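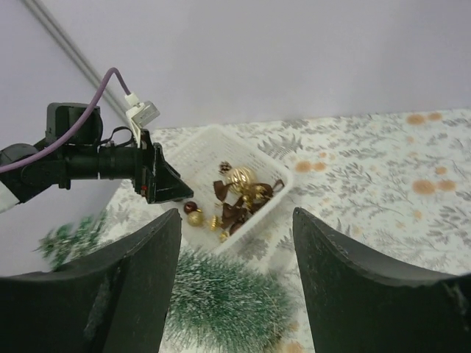

Tahiri bench notebook
Filed under: Student Projects / Build Log

6 May 2022

Tree task on the two-arm cell. The project needs one full decorating run by the August demo, both arms working, so today went on the scene layout and the training settings.

Basket contents are mixed on purpose: baubles, pinecones, ribbon bows. The bows are the hard part. A ball gives the fingers something to close on and a bow mostly folds away from them. I'd like to keep them in anyway, the club voted for bows.

Demo count in the Pindska folder is 298. After going through them I kept 257. Most of what I dropped was one arm starting before the other had cleared the tree. A few had the basket shifted too far to one side and I couldn't tell if it was meant.

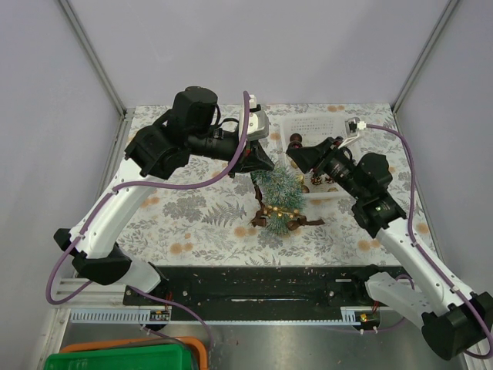

Ova Clarnen

Wrist views and the overhead view are all going in as inputs for now. Tried to think through dropping the overhead one to save memory, but when both grippers are close to the tree each wrist camera loses most of the basket. Keeping all of them.

Training: first run set to 2,000 steps to see that the loader works, then 4,000 overnight if the loss looks sane. Same learning rate as the cup task. Didn't touch the image size.

Things to settle before anyone records more:
- which arm goes first. I say left picks, right waits. Write it on the whiteboard
- home pose for the right arm, the saved one is too low
- cloth stays. The pattern is busy but every demo so far has it, so don't swap it for a plain one
- cable slack at both wrists, check before each session
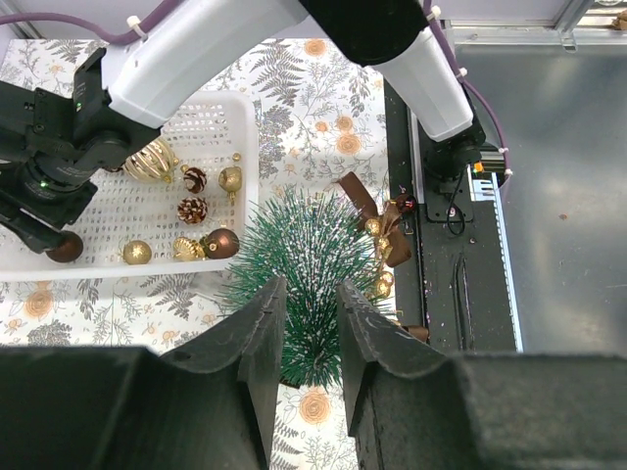

Left of the tree: the basket, with a gripper tip on the dark brown ball.

Small baubles are worth more demos than the big gold one. The open spiral one might be easier by an edge than by the middle – try both and label them in the notes column, otherwise we can't split them later.

Scoring for the demo is still open. My suggestion is a point for a clean pick and two for anything that stays on the tree after the arms go home. Bring it up at the next meeting.

We use cookies to remember your settings. Accept | Manage preferences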